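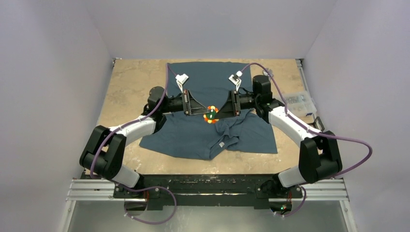

## 4.3 Does the folding score measure folding?

**Figure 3.** The two-arm cell used for the garment trials, with a dark T-shirt on the tabletop, collar end towards the back wall and hem towards the arms. The lower middle of the shirt is bunched and creased.

The results in Section 4.2 look good on paper. Over 846 trials, the policy trained on the Sultow demonstrations reached a higher folding score than the scripted baseline, and it did so on shirts of several sizes. We set out here why we don't think this should be read as evidence that the policy has learned to fold.

The score, taken unchanged from the Burkamel protocol, compares the outline of the garment at the end of a trial with the outline of a reference fold. It says nothing about what lies inside that outline. A shirt with a sleeve trapped under the body in a lump can score as well as one folded flat, provided that the lump stays within the edges. We went back through the final images and found plenty of shirts that passed the threshold and that none of us would have put in a drawer.

The starting states are a second worry. In the protocol a trial may begin from any state labelled "crumpled", but the label covers a great deal. The state in Figure 3 is a fair case for argument. The upper part of the shirt is a broad, smooth rectangle, the sides are spread outwards, and the disorder is mostly confined to one patch of folded cloth near the middle, where the care label shows. Under the protocol this counts as crumpled. A reader who sees the word in a results table will probably picture a ball of fabric, and much of the work of flattening such a ball would be missing from a trial that began like this one.

To see how much the starting state matters, we sorted the trials by the share of the garment's full area visible from the fixed camera at the start. The split was made after the data had been collected, so it should be treated with care. Of the 846 trials, 365 fell into the more open group. The policy's lead over the baseline came almost wholly from these. In the remaining trials the two methods could not be told apart with any confidence, and the policy more often ended by pulling at one layer of cloth until the time limit.

We also have doubts about the grippers' part in this. With both fingertips working close together over the upper centre of the shirt, small errors in where a finger lands are forgiven by the cloth, which slides and settles by itself. Near the hem they are not. The policy grasped the hem cleanly less often than it grasped the body, yet the score gives both the same weight. The Derese benchmark scores grasps separately from final shape, and we would have done better to follow it from the start.

Two checks were run to rule out simpler explanations. In the first, we replaced the camera input with a single stored view for the whole trial. The score fell, but by less than we had hoped - on the open group the policy still beat the baseline with what amounted to its eyes shut after the first moment. In the second, we turned the garment so that the collar faced the arms. Performance dropped sharply, and several trials ended with the arms repeating the motions suited to the usual layout. Both checks point the same way. A good part of the behaviour appears to be a remembered sequence, tied to how the shirts were laid out when the demonstrations were recorded.

None of this makes the policy useless. A remembered sequence that works on half-open shirts laid in one direction might be enough for a narrow job, and the Bruvdale group has argued as much for towels. Our objection is to the step from there to claims about handling clothing in general. The comparison in Section 4.2 can't support that step, and we have removed the sentence in an earlier draft that suggested it could. Scores split by starting state and by garment direction are given in the appendix, along with the trials we left out and the grounds for leaving them out.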